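Two Arms in a Shared Shop: Your Questions

I get a lot of the same emails since I put the first clip up, so I've pulled the answers together in one place. I'm a hobbyist with a day job and a bench at the Lemwood workshop, so take all of it as one person's notes!

Why two arms?

Folding cloth, mostly. I spent a whole winter trying to get one arm to fold a dish towel and it just dragged the thing around the table like a dog with a blanket. Two can hold opposite corners. I also wanted to learn about coordination, and you don't learn much about that with one of anything.

Did you design them yourself?

Partly. The white arm segments went through three versions before I stopped fiddling (version two is holding up a shelf at my house now). The motors are bought. I'd love to tell you I wound my own, but no.

How are they mounted?

Each arm sits on its own black plate, and both plates bolt to one aluminum extrusion rail along the front of the table. I love extrusion. You can slide things over a little, tighten up and try again, and I did that for most of November. My first attempt was two clamps on a door, and the arms walked toward each other every time they sped up.

How far apart should the bases be?

Close enough that both grippers can get to the middle, far enough that the elbows don't fight. I marked my spacing with a paint pen once I liked it, and I'd say do that early, even if you're sure you'll remember. 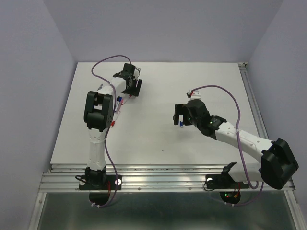

Cường Kim wrote in to say that the spacing matters less than people think and that I should be talking about cable length instead. He lost a whole weekend to a wrist that kept dropping out, swapped the motor, swapped the board, and found the cable was tugging at full reach. His rule is to pose the arm as far out as it'll go, turn the wrist both ways, and only then cut anything.

Fair point, and I've had that same weekend. So, next question.

How do you route the cables?

In big lazy loops. The purple ones go from the gripper end in a wide arc and then down along the arm to the base. I tried tying them tight to the segments for a while and it looked fantastic and worked terribly. Leave slack at every joint, and use colored connectors if you can get them. I can unplug the right thing half asleep now.

Why the plain table and walls?

I wanted a boring background for the vision side, and the white top makes it easy to spot a dropped screw too. The walls also stop me from setting my coffee down in the work area, which I used to do all the time.

What did it cost?

The extrusion, brackets and bolts came to $112, and the tabletop was $35 from the offcut pile. I'm not going to total the motors because my sister reads this page.

How long did it take?

Around 172 hours, going by the sign-in sheet. A lot of that was me hunting for the right hex key.

Can I come see it?

Sure, if you're near Farham! Evenings after 6 are best. Email first so I can make sure the arms are set up and I'm not halfway through rewiring a wrist.

Will you share the files?

Yes, once I've cleaned up the base plate drawing. The hole spacing in the old one is wrong and I don't want anybody drilling from it. If you need the arm segments before then, write to me and I'll send what I've got.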